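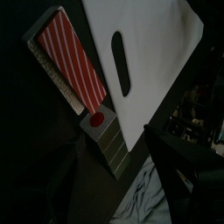 What does Prumside do?
We write the software which lets a robot arm see an object, decide how to take it, and move there without hitting the things beside it.

About us
By Tahira Malik, 28/05/2018
Reading time: 2 min

Prumside was started in Sindale by Loan La and Juraj Vrabec, who before worked together on motion planning for packing lines. We do not build arms or grippers. Our customers have these already, and they come to us when the programming takes too long.

Our main product is Hoshino, a planner with its own perception module. It takes the picture from a wrist camera, estimates the pose of the object and gives back a path. Thin and flat things are the difficult ones – a knife lying against a cutting board has few good places to grip, and the finger must come in close to the board. Our test set has 631 such arrangements of kitchen objects, and each new version must pass through all of them before we release it.

The second tool, Skestau, is for recording and replaying runs. Naveed Lashari maintains it and answers most of the support letters also. When you write to him, please attach the log file and say which version of the controller you have.

We are glad to receive students for practice from September.

Contact: Ghazala Malik, Prumside office, Sindale | © 2018 Prumside | Back to top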